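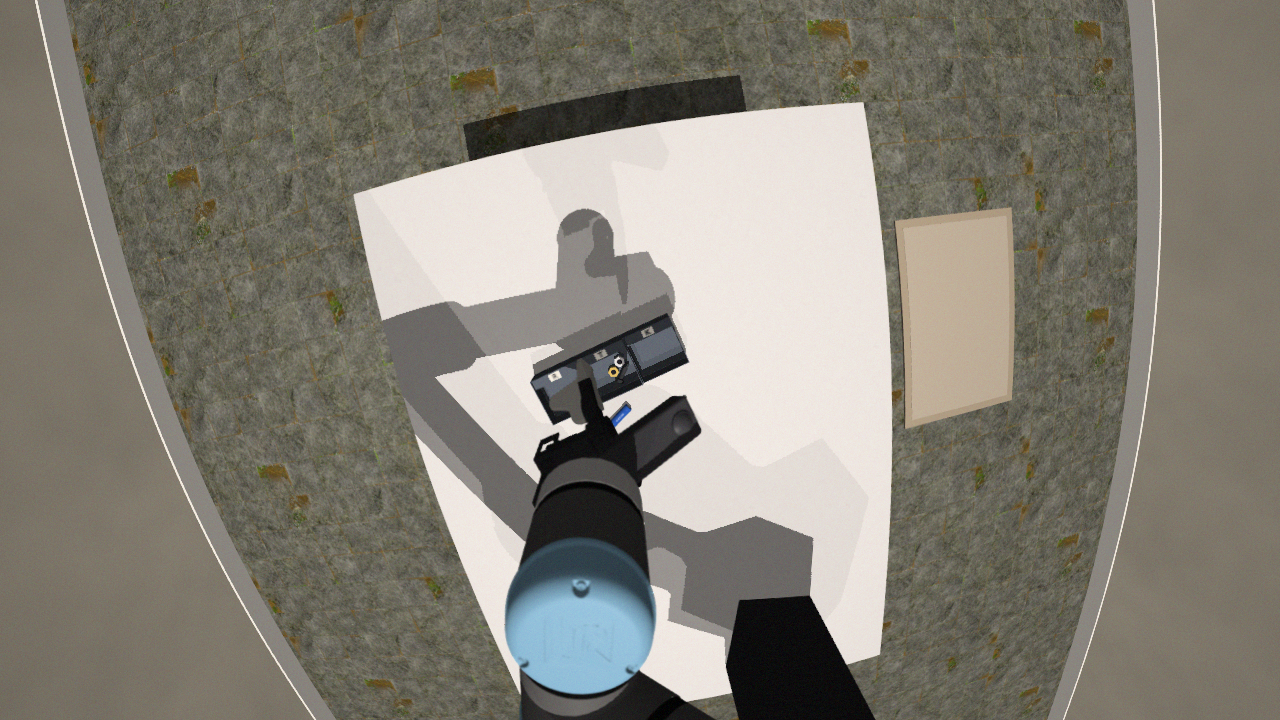
The gripper of a robot arm at a dark parts tray. Computer rendering.

The library in Dadura closes at six in the evening, but on most nights in November the lights in the basement stayed on much longer. The readers had gone home. The people who came down the stairs belonged to a homework club for the children of immigrant families, and to the group of parents who wanted to know who was paying for it.

The club had opened two years before. It was free, it gave the children a warm meal, and the tutors spoke the languages of the families. In a town where the last school counselor had been dismissed to save money, this was enough to make people grateful. I was also grateful. My own daughter went there for one winter.

Then some of the older children started to bring home booklets. The first ones were about history and nothing in them was false, exactly. The later ones were different. They spoke about "replacement" and "the natural order of peoples," and on the back page was the address of a foundation called Kragh, which rents an office above a bank in Altard.

Kragh does not describe itself as political. On its website it says that it supports "tradition and learning." But its public accounts, which I read over several evenings, show that it paid for the printing of a magazine, Flindard, whose writers have marched with groups that the courts in two countries have banned. Flindard prints 1,000 copies of each issue. Six of its articles were copied, almost word for word, into the booklets that the children received.

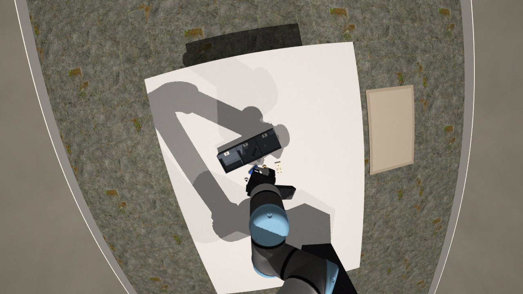
When the parents asked for a meeting, the club first answered that the booklets were a mistake by one tutor. Later it said that all material was approved by its board. Both letters were signed by the same person and they were sent nine days apart.

The town council was not much help. It had given the club the basement without rent, and the agreement says only that the room must be used for "educational purposes." One member told the parents that the council could not judge the content of lessons. Another said in private that an election was coming and that immigrant families do not vote in large numbers. This is true, but many of them cannot vote at all.

So the parents made a petition. They stood outside the supermarket and the bus station and collected 1,271 signatures, many from people who have no children in the club and were born in Dadura. Around 30 families have now taken their children out. Others stay, and I do not want to blame them. A mother who cleans offices until eight told me that she has read the booklets and thrown them away, and that her son still needs help with his mathematics — who else will give it to him?

The council has promised to look at the agreement again before spring. Until then the club keeps the key to the basement, and the parents meet in a room behind the bakery, where there are not enough chairs.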